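4. System Overview

Putting a book on a shelf looks like a pick-and-place problem until the first paperback flops open in the gripper. Books bend, slide over one another, hide each other's titles and change shape once they are lifted. We find them a wonderful test case for bimanual software, and this section describes the stack we built to handle them. We call it Marnon. It has three parts: a perception module that keeps a list of books and their poses, a task planner that decides which arm does what, and a controller that runs both arms against a shared clock.

4.1 Workcell and frames

All experiments use a two-arm cell with a shared rail along the near edge of a white table. A fixed camera gives the overall view and each arm carries its own wrist camera. The planner works in a single table frame whose x axis is parallel to the rail. Everything else (arm bases, wrist cameras, shelf) is registered to that frame at startup by Bonik, our calibration tool, and checked again between episodes. We were careful to leave the surroundings busy. The panels around the table carry a dense print of birds and branches, and a detector that only works against blank walls would be of little use to us.

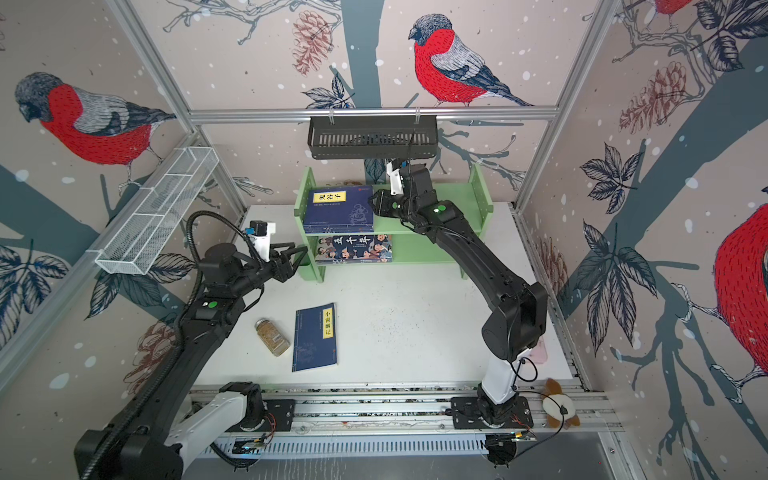
Figure 3(a). Workcell with the right gripper beside a book on the upper shelf. Source: Budenbridge bookshelf study, fixed camera.

4.2 Book state

Each book is stored as a small record: a title string if one can be read, a pose, a support label (table, upper shelf, lower shelf, gripper) and a confidence value. The title is what makes the record stick. Several of the books share a dark blue cover with a yellow title label, so color alone tells the tracker very little. Label text does the real work, and the reader returns a partial string when part of the label is covered. A partial string is kept and matched later against the full titles in the catalog.

Overlap is handled with an ordering graph. If the cover of one book interrupts the outline of another, we add an edge from the upper book to the lower one, and the planner may only pick a book with no incoming edge. The graph is rebuilt after each grasp, as pulling one book out often drags its neighbor along. We tried predicting the dragged pose with a friction model and got less out of it than we hoped; simply looking again was faster and far more reliable. With the rebuild step in place, the planner chose a blocked book in only 3 of 132 trials, and in all 3 of them the label had been misread.

The initial layouts range from a single flat book to an overlapping row, as in Figure 3(b). Rows are the fun ones! A valid picking order usually exists, but it depends on which side the arm can reach from, so the ordering graph and the reachability check have to be solved together.

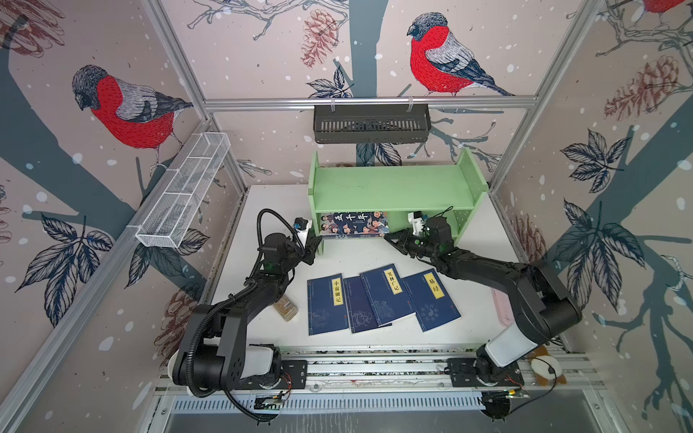
4.3 Two-arm scheduling

The planner, Han, treats each arm as a worker with its own queue. Actions come from a library of 7 skills: slide, pinch, lift, regrasp, insert, brace and retreat. A skill states the volume it needs over the table and in front of the shelf, and two skills may run at once only if their volumes stay apart for their whole duration. Brace and insert are the exception. They are planned as a pair, with one gripper steadying a book that already stands on the shelf while the other brings in the next one.

Deadlocks do occur - most often when both queues want the space in front of the lower compartment. Han resolves them by sending the arm with the shorter remaining queue to its retreat pose and replanning from there. Since retreat is an ordinary skill with an ordinary volume, no special recovery code is needed, and we are very fond of this part of the design.

4.4 Closing the loop at the wrist

Once a book is close to a gripper, the fixed camera is often blocked by the arm itself, and control passes to the wrist view. The wrist estimator fits a slab model to the book: two cover planes, a page block between them and a tilt angle relative to the finger. The page edges give a strong texture to fit against, even when the near end of the book is blurred by motion.
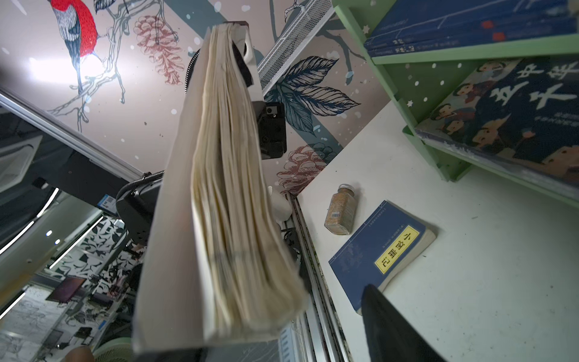 The slab fit runs at 33 Hz on the cell computer and feeds the controller directly, without passing through the planner. If the estimated tilt drifts beyond the limit set for the current skill, the controller slows both arms along their planned paths and waits for the estimate to settle. Slowing the pair together keeps their relative timing intact, so a brace planned for a particular insert still lines up with it. If the estimate fails to settle, the skill returns an error and Han takes over with the latest book records.

One detail cost us most of October. The wrist estimate and the fixed-camera estimate can disagree slightly on where a cover ends, and early versions of Marnon switched between them in a single step, which the controller read as a sudden motion of the book. We now blend the two over a short window, weighted by confidence, and log both raw values next to the blended one. The logs are replayed offline whenever we change the estimator, using the same message format as the live system. Section 5 uses these replays to compare the full stack with versions that leave out the ordering graph, the paired brace skill or the wrist loop.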